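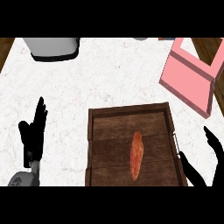
*Figure 1. White marble benchtop with grey and pale brown veining (computer render).*

# Acid marks on stone benchtops: what owners know before they buy

Assunta Piras and Ubaldo Valentini

## Background

Marble is mostly calcium carbonate. Acids such as lemon juice and vinegar react with it and leave a dull patch called an etch. An etch is different from a stain. A stain is colour that has soaked into the stone, and it can often be drawn out with a poultice. An etch is damage to the polished surface and has to be honed or repolished.

Most of the people we spoke to before starting this project used the two words to mean the same thing. We wanted to know how common that was, and whether a sealer makes any difference to etching.

## Survey

We put 200 flyers in letterboxes in Pemwood, in the streets between the oval and the shops. The flyer had a link to a short form and a phone number for anyone who wanted to answer that way. We got 107 replies, although several left the last page blank. Ubaldo took the phone replies and typed them into the same form.

The questions covered what the benchtop was made of, who chose it, whether it had been sealed, and what marks it had. We also asked people to explain in their own words what sealing does.

The most common answer to that last question was that sealing "protects" the stone. Few people said what from. Some thought a sealed bench could be wiped down with vinegar. Renters were the least sure of what their bench was made of, and a number of them wrote "stone or something like it".

## Bench test

Leone, a stone yard on the edge of town, gave us polished marble offcuts from one slab. We left one set bare and treated the other with a penetrating sealer, following the instructions on the tin. Drops of lemon juice, white vinegar, black coffee and olive oil were put on each piece, covered with a watch glass and left overnight. We rinsed them in the morning and looked at them under a desk lamp held low to one side.

The coffee and oil marked the bare pieces clearly and the sealed pieces hardly at all. Lemon juice and vinegar left dull rings on both sets. We could not tell the sealed and bare pieces apart by their rings, and neither could the two classmates we asked.

We repeated the vinegar test over eight weeks, once every Saturday, wiping it off after a few minutes each time. Dulling built up slowly on both sets. About 200 mL of vinegar was used for the whole project.

## Problems

- The flyers only went to one suburb, and people with a marked bench may have been more likely to reply.
- All offcuts came from the same slab. A honed finish would show etching less than a polished one — we didn't have any to try.
- We judged the marks by eye. A gloss meter would have given us numbers to compare.

## Findings

The sealer we used slowed staining and did not prevent etching. Many owners in our survey did not know these were separate problems. We think the difference should be explained when a bench is sold, preferably with an etched sample in the showroom for people to touch.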